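Food Storage and Handling, Privville site
Session 4 handout: eggs
Tuesday, July 13, 2021

Bring this to the practical. Marks out of 80, same as last time.

1. Trays
Moulded foam or pulp, both fine. Check the cups before loading, a split divider means the tray goes in the bin. Foam ones wipe clean, pulp ones don't, so a leak on pulp = new tray. Lobo trays are shallower than the Gisholm ones, dont stack the two together.

2. Filling
Pointed end down where you can tell. One egg per cup, let it settle, no pushing. Work from the far side towards you so your sleeve isn't over full cups. Loose eggs on the table get dealt with before you fetch more. They roll.

A pink foam tray nearly done, with an open cup at the front-right corner and an egg lying on the table right next to it:

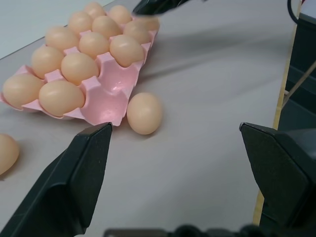
3. Checking
Look for hairlines, dirt, odd shapes. Cracked ones go in the seperate tub, never back in the tray. Hold up to the lamp if unsure (see session 3).

4. Stacking and labels
Full trays only. Label on the short side, date first, then batch. Rallport batch for the practical is 147. Read chapter on cold storage before next week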